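Is the Kuusk soft finger set worth it over stock parallel grippers for bin picking?

Asked by Waqas Mughal, 20 Aug 2026
Tags: grippers, bin picking, arms

We sort small blocks between plastic bins on a tabletop and use the plain two-finger grippers the arms came with. A sales rep from Cevmont is pushing the Kuusk soft fingers and says they'll "solve" our missed picks. I've heard that word before. The demo video shows one foam ball in the middle of an empty tray.

Our trouble is with blocks sitting close to a bin wall. One finger needs to get between block and wall, and often there's no room for it.
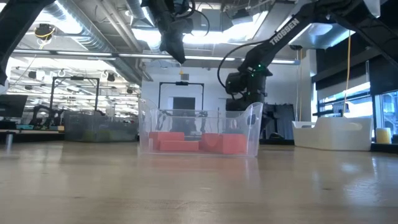
I ran 24 picks per gripper with a loaner set. Stock fingers missed 15 and the soft ones missed 14. The rep says I need to "tune the grip force." Maybe so, but a finger that's too fat for the gap is still too fat after tuning. Has anyone got better numbers than these, on real bins?

3 answers

Laiba Qureshi
Your test already answered you. One pick out of 24 is noise. I'd want a few hundred tries before believing either number, and I'd log wall picks apart from the rest. When we did that in June (1,164 picks, same arm, same camera) the soft fingers were better on rounded parts and a little worse near walls – they bulge when they close. Ask Cevmont for their wall numbers. We asked and got the foam ball video again.
Before you spend money, try having the planner nudge the block away from the wall with the outside of one finger, then grasp. It's slow and ugly but it cost us an afternoon.

Tanveer Magsi
get suction. done

Shagufta Janjua
Suction depends on the part. Flat clean faces are fine, anything curved or dusty will leak, and you now own a pump.
I'd check the camera first. Clear bins can mess up depth readings, so your wall may not be where the planner thinks it is. Swap in an opaque bin, same blocks, same fingers, and rerun it. If the misses drop, no gripper was going to fix that. The Stokari thin fingertips are worth a look too, though ours bent and I wouldn't call them cheap.

Comment from Waqas Mughal: Trying the opaque bin first. The loaner goes back either way.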